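Walloletti Bread Knife, 80 Series

Item 296
Ships from our Zumuvcombe warehouse

Most kitchens own a bread knife that came free with something else. It has a wavy edge, a handle that wobbles, and it turns a good loaf into two bad halves and a handful of crumbs. If you're fond of yours, please read no further.

The Walloletti has a long, stiff blade with wide, shallow teeth. It bites into a hard crust on the first stroke and doesn't wander once it gets to the soft part. Slices come out the same thickness at both ends — a small thing, until you try to fit a wedge into a toaster. 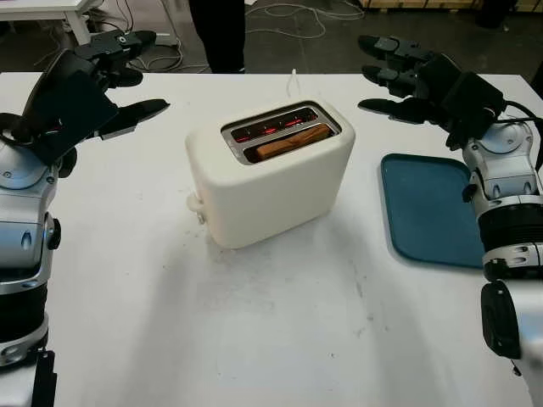 The handle is pear wood, oiled at the factory, and sits high enough that your knuckles stay off the board. Left-handed cooks can use it too. The edge is ground the same on both sides, and the price is the same on both sides as well.

Care: wash by hand, dry, put away. The dishwasher will not hurt you, but it will hurt the handle, and we can tell when you write to us about it.

Sharpening: send it back to Ditia whenever it starts to tear. The first 3 sharpenings are free. After that we charge a little and sigh a little.

Also from the same maker: the Stankevičius board, with a crumb tray that pulls out from either end. We have sold over 1,330 of them, mostly to people who came for the knife.

Blade guard included. Gift box extra. The next batch is due in September.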